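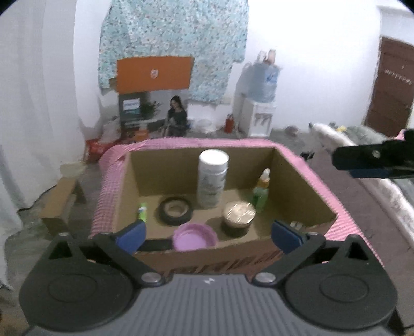 Figure 4. Blue finger pads open on either side of the box's near wall, with the second gripper at the upper right.

Section 4. Recording a Box-Clearing Session

By now you should have both hand-held grippers charged and paired to the Zemon recorder as described in Section 3. If you skipped ahead (we all do it), please go back and finish the pairing first, as a session recorded with only one gripper can't be repaired later, however nicely it went.

The Storham protocol asks for the same job over and over with small differences each time: take the things out of an open cardboard box, set them down, and start again with a new layout. It sounds dull, and after the first hour it is a little dull, but the variety you put into the box is what the policy learns from, so take your time with it.

4.1 Setting out the box

1. Stand the box on the floor with enough space to reach it from both sides. A fabric-wrapped rim is fine, and we rather like having a few in the set.

2. Choose your objects in mixed heights and shapes. A tall container with a screw cap, a low jar, a roll of tape laid flat and a loose lid make a good starting group.

3. Put at least one object close to the front wall. These are the hard ones, and Annapurna Bangera's first round of recordings had far too few of them.

4. Leave the rest of the room the way people live in it. Curtains, plants, bags on the floor and somebody sitting by the wall are all welcome, provided that person has signed the consent form in Appendix B.

Note: Caps should be screwed down tight before anything goes into the box.

4.2 Recording

5. Hold one gripper in each hand and bring both to the start position, with the fingers fully open. Wait for the double beep.

6. Lower one gripper over the rim and pick up the first object. Move at the speed you'd use to put away groceries – slower than that and the playback looks nothing like a person at work.

7. Set the object on the floor beside the box, open the fingers all the way, and go on to the next.

8. When the box is empty, return both grippers to the start position and hold still until you hear the single beep.

Caution: Don't squeeze the box wall between the finger pads to drag the box closer. It bends the linkage arms out of line, and the whole calibration in Section 2 has to be done over.

4.3 How many to record

Plan on 30 episodes per layout. Sharada Chowdary's comparison, run on the Ramalho arms at Eltham, started from 3,003 episodes and kept 2,229 after checking. Most of what she dropped had a missing start or end position, so do be patient with steps 5 and 8. In her tests, new layouts helped the policy more than extra repeats of old ones. If your collection stops at 200 episodes, spread them over as many layouts as you can manage.

Checking and uploading are covered in Section 5.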